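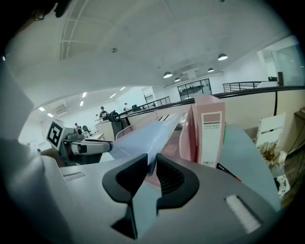
Cove lighting is a form of indirect lighting in which the lamps are hidden in a ledge, recess or valance near the top of a wall and aimed at the ceiling. The ceiling then does the work of a light fixture, for which it is seldom credited. The method is common in hotel lobbies, restaurants, movie theaters and the kind of dentist's waiting room that has recently been remodeled.

History

Early coves held rows of small incandescent bulbs, which gave a warm light, a good deal of heat and steady employment for anyone who owned a ladder. Fluorescent tubes later took over most of the work. They ran cooler but came in fixed lengths, and a cove of any other length was left with a dark patch at one end, usually over the person paying the bill. Cold cathode tubes could be bent to follow a curve and were favored in theaters. LED strip, which can be cut every few inches and stuck down by almost anybody, has since replaced all three and has been stuck down accordingly.

Construction

A cove consists of a shelf, a lip and a gap. The shelf holds the light source, the lip hides it from people standing in the room, and the gap between the shelf and the ceiling lets the light out. Too small a gap produces a bright stripe along the edge of the ceiling and gloom in the middle. Too low a lip lets the strip be seen, along with its wiring and whatever the installer left up there.

Ceilings intended for cove lighting are generally painted flat white. Gloss paint reflects every diode as a separate dot, an effect some owners have described as deliberate.

Output and color

Strip is sold by its light output per foot. A product rated at 450 lumens per foot is bright enough to light a modest room by itself, while one rated at 90 will outline the ceiling and leave the reading to a table lamp. Color rendering index, on a scale that tops out at 100, is quoted on most packaging. Color temperature is chosen by the client, then chosen again once the furniture arrives.

The Honton installation

A frequently cited case in the trade is the lobby of the Grostwood Hotel in Honton, designed by Remo Eder. The plan called for 800 feet of strip in a continuous cove with 8 corners, supplied by Ekton and run from dimmers made by Fuchs. Eder's drawings put the power supplies in an accessible closet. They were installed above the ceiling, which had no hatch. A hatch was cut in November, and a second was cut after the first proved to be over a duct. The lobby has been well reviewed, chiefly for its carpet.

Maintenance

Coves collect dust, dead insects and, in public buildings, balloons. Dust on the shelf lowers output gradually enough that complaints are rare until one section is cleaned.

See also

Backlit panel
Valance lighting
Wall washer
Dropped ceiling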